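Ticket: Course handbook prints with blank picture boxes
Opened by: Fouzia Abbasi, Clemesport site
Assigned to: Graham Dawber
Priority: Normal
Status: Resolved

Fouzia Abbasi, 09:10
The suturing handbook is 160 pages. From page 90 on, the pictures come out as white boxes on the Grovell printer upstairs. Text is fine. I need 40 copies for the July intake.

Graham Dawber, 09:35
Does it look right on screen? Which program are you printing from?

Fouzia Abbasi, 09:50
Yes, all there on screen. Printing from the browser.

Graham Dawber, 11:20
Same fault here. The print queue log shows the job running out of memory at page 91. Please save the file to your desktop, open it in the PDF reader and tick "Print as image" under Advanced. I have raised the spool limit on the server to 2,000 MB.
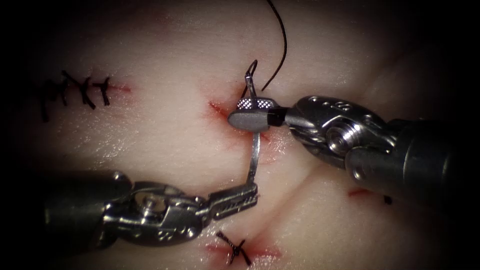
p. 112: Suture pad, needle held between two instruments

Fouzia Abbasi, 13:05
Full copy printed, no white boxes. Slower to start, but fine.

Graham Dawber, 13:10
Closing. Rüdiger Janssen has the driver update on his list for both sites.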